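How to Sort Small Packets Into a Divided Cardboard Tray

Posted 8/28/25 in Packing & Storage

Quick one because I'm between shipments. People keep asking how to get a pile of little flat packets into a divided box without bent corners, mixups, or starting over. So. What I do, in order. Takes longer to read than to do.

What you need

A cardboard tray with dividers, the kind with lots of cells. A table with room on both sides. Something to weigh or rest a packet on. A list, on paper or a laptop, whatever. Marker. Tape. That's it, don't buy a special kit.

I get most of my dividers from Fondside, flat packed. Butetti makes a stiffer one but the slots are tight and I tear them. Reused trays are fine if the walls still stand up by themselves.

Step 1. Clear the table

Everything that isn't packets, tray or list goes somewhere else. Coffee too. Especially coffee. If you push two tables together put the tray well away from the seam, a tray sitting across a gap rocks every time you lean.

Step 2. Split the pile by wrapper

Don't sort by what's inside yet. Sort by how the wrapper behaves. Paper stays flat, card stays flat, thin shiny film does not.

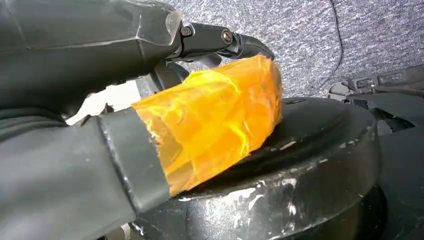 Film wrappers need their own pile and their own pace. They slide, they catch on the divider edge, they spring back open right when you let go. The crinkly orange see-through stuff is a good case, all creases and folds, no real edge to hold. Squeeze the air out first, fold the loose end under, then press along the fold with a thumb. If it still won't lie flat put it in a wider cell and leave it alone. Forcing it bends the wall and now the cell next door is useless as well.

Step 3. Set up the tray

Open it all the way. Run a finger down each divider so they stand straight. Any that lean, pinch at the bottom where it crosses the other one and push down. Dont tape the dividers yet, you'll want to move one later.

Short side facing you if the cells are narrow. Your hand goes in straighter.

Step 4. Write the list before you fill anything

Start at the far left cell and number across, then the next row. Put the same numbers on your list. My last order was 104 packets and the list is the only reason I got through it. Type it up if that's easier, but leave the laptop at the back of the table so the lid isn't in the way of the tray.
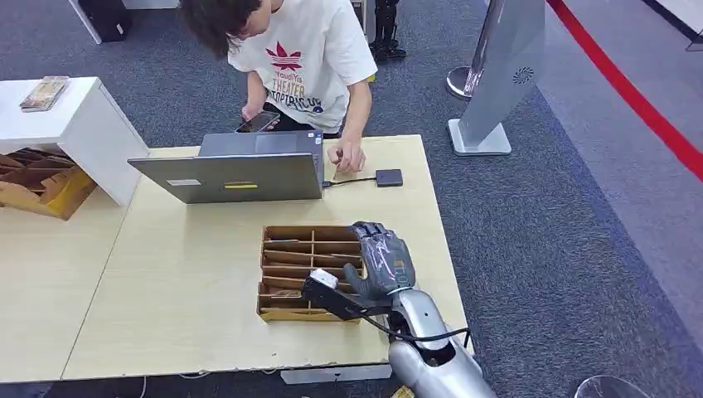 Cells you plan to leave empty get a dash, not a blank. A blank looks like something you forgot. Next week you will be standing there wondering.

If two of you are doing this, one reads and one places. Don't both place. Tzu-hsuan Hsueh and I tried it both ways on the Iltmont order and both placing was a mess, we had the same number in 2 cells and had to pull a whole row.

Step 5. Fill from the back

Far cells first, near cells last. Otherwise your sleeve drags over the ones you already did. Packets go in on the long edge, printed side toward you. Go down straight. If it catches, lift it all the way out and try again, no wiggling.

Thin packets can share a cell. Put the thicker one in first and slide the thin one down in front of it.

Stop at the end of every row and tick it off. Yes every row. 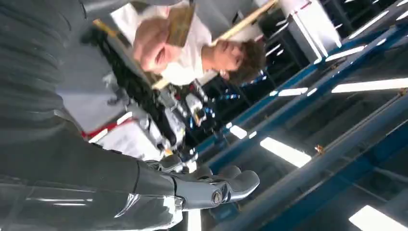 Shu-fen Kong wrote in to say she goes front to back and has never had a problem, but she turns the whole tray around after each row so the finished ones are always on the far side. Fair enough. More turning, less reaching. She also cuts a small notch in the top of the last divider in each row so she can feel where it ends. I've started doing that and I like it. Small scissors, not a knife, the knife goes right through to the next wall.

Step 6. Check before you close

Pull one packet per row, any one, and read it against the list. If it matches, put it back and move on. If it doesn't, do the whole row. Annoying but quicker than a return. On a full tray of 99 that's still just a few minutes.

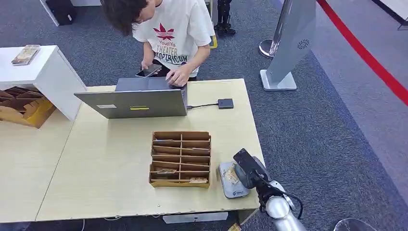
4 min read

Keep a spot beside the tray for whichever packet you're checking. A small tray or a scale with a rounded top works, set to the right if you're right handed, so the packet has a place to sit and doesn't go back in the pile. One packet at a time on there. Spare packets stay off the work table completely, stacked on a cabinet or shelf behind you is fine.

Storing the extra dividers

Leave them assembled if you have the space. Stand them up inside an open box, on a low shelf, nothing heavy on top. Folded ones get a memory and lean the next time you use them.

If you have to ship the tray

Lay a flat sheet of cardboard over the cells, cut to the inside size, then close. Stops packets jumping cells. Liao sells precut sheets, 46 to a pack, but an old box lid and a ruler does the same job. Tape the long seam and both short ends. Write THIS SIDE UP even tho it won't help much.

Labels for the outside of the box are on the next page.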